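Shop / Robot Teaching / Hand-Held Grippers / Prorner Pair

We use cookies to remember your cart and see which pages get read. Accept all | Settings

Prorner Hand-Held Gripper Pair

I stock a lot of gear for teaching robots and most of it I like well enough, but the Prorner is the one I keep taking home on weekends. You hold one in each hand, you do the job yourself, and the recording becomes the lesson. No robot needs to be in the building. If you've ever spent an afternoon nudging an arm through a drawer-opening routine with a joystick (I have, and my shoulders remember it), you'll know why I'm so keen on doing it by hand instead!

The jaws are what sold me. They're rounded and a bit hooked, with black rubber pads that curve in toward each other, and they'll take hold of a small cardboard carton without my having to fuss over the angle. A box of bandages is a favourite test of mine – it's light, it's thin, it creases the second you get greedy with the squeeze, and everyone has one in a cupboard. Stand it up between the pads, get used to how little trigger you need, and then try something heavier.

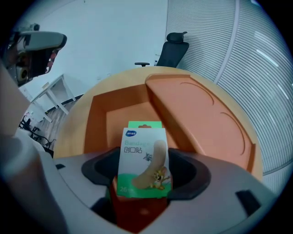
What you get

- 2 hand-held grippers, left and right
- 2 patterned tracking cubes, one for each gripper
- 1 thin cable, 3 m
- Spare rubber pads and the little driver to swap them
- A licence for Vutis, the recording software, good for one computer

The older Drulter set used the same pads, so if you've got a drawer full of those, hang on to them. The Drulter cubes won't fit though, the mount changed. Sorry! I've asked for an adapter and been told no, twice.

How I'd set it up

You don't need much room. A small round table is lovely because you can get at it from any side, and a couple of office chairs nearby won't bother anything so long as you aren't kicking them. I like to stand for this kind of work. Sitting down, your elbows hit the armrests and you end up with a whole batch of demonstrations where the robot learns to reach like somebody trapped in a chair.

Put your object near the middle of the table. Hold both grippers out in front of you with the tips toward it, start Vutis, and wait for the beep before you move. Then do the task at the speed you'd do it for a slightly impatient friend. My usual starter is a small box with a drawer: open it, card or carton in, close it. Two hands, one object, and enough contact to be interesting.

Keep the patterned cubes pointing somewhere your head camera can see them. Your own forearms are the usual culprit when tracking drops out, and long baggy sleeves are the next one. A T-shirt is perfect. Leave some loose loops of cable on the floor too, or it'll tug at your wrist just as you're lining up on a tiny drawer knob, and that tug goes into the recording with everything else.

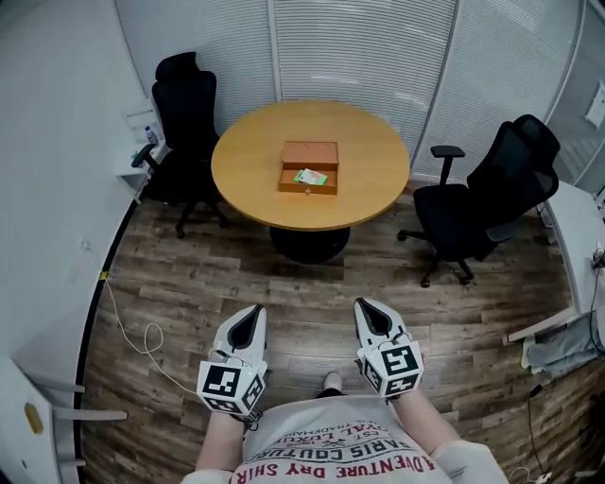
How many demonstrations do I need?

I get asked this more than anything. For one drawer and one object in one spot, I start with 20 and have a look at what the robot does with them. If you want it to cope with the box being turned or shifted, move it between takes, every take, and plan on a good deal more. Toss the ones where you dropped something and swore (or keep them in a separate folder, some people do want failures).

Rest your hands as well. Past 13 takes in a row mine get sloppy and I can see it in the playback.

Hand-held or remote control?

I sell both and I use both. Remote control makes sense when you already have the arm and you need to know it can physically reach the place you're asking it to go. With the Prorner your own arm does the reaching, and your arm is a good bit more bendy than most robots – so check your takes against the reach of the real thing before you record a whole pile of them. Vutis has a page for this under Check Reach. It's plain but it works.

Shipping and stock

Pairs ship from the Heinonen warehouse, generally the next business day. We ran out last October and I've ordered deeper this time. Single grippers can be bought as replacements, left or right, so please tell me which hand when you order!

Page updated 2/25/18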